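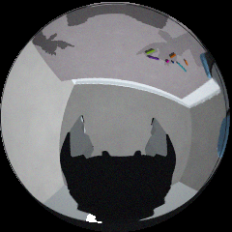

Teaching a simulated arm to tidy up: notes from the Murnard recordings

Threads > Robotics > Tae-yang Pyo

1/ This week I record demonstrations for Murnard, our small sorting project at Pritex. I drive the simulated arm by hand, and the learning system later tries to copy me. I promised some colleagues in Urnside to write down how I do it.

2/ The wrist camera has a very wide lens model, so straight skirting boards become bows and the room stands on its head. I don't correct this before training. The policy will get the same round picture when it runs, so it should learn from the same round picture.

3/ I also leave the grain in. My first recordings in June were perfectly clean, and the policy trained on them became confused by the smallest noise.

4/ The second view is from a fixed camera in the room. Here the arm is folded over the table with the gripper open and pointing down, and the coloured pieces lie in front of it.

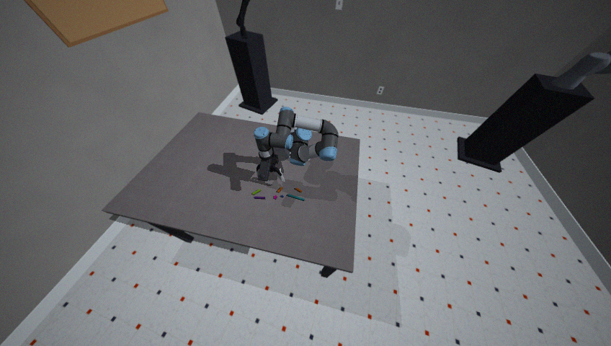 5/ Please look at the shadow in that view. It falls over the area of the pieces, and green and purple are still easy to tell apart. The little magenta one worries me more, because it is so compact.

6/ Numbers until now: 271 episodes recorded, 244 kept. I threw away the ones where I hesitated for a long time above a piece. A person can hesitate and then do well, but the system learns also the hesitating.

7/ I did not throw away every bad grasp. If I missed, opened the fingers and tried again, it stays in, with the label "retry". There are 14 of these.

8/ One practical advice: change the layout of the pieces before each episode, even when you are tired. On Tuesday I forgot this for 12 episodes and had to record them again.

9/ Next I will replay everything with a different light position. The label format is from Gounder, our old tool, and I will clean it up before I share it.

31 reposts · 118 likes · 3 comments

Bogdan Lazăr
Do you keep both cameras for training, or is the room view only for you?

Tae-yang Pyo
Both for now. I will also train with the wrist camera only and compare.

gripnotes
Same problem with hesitation in our data. We cut the pauses out and kept the episodes, it worked quite well.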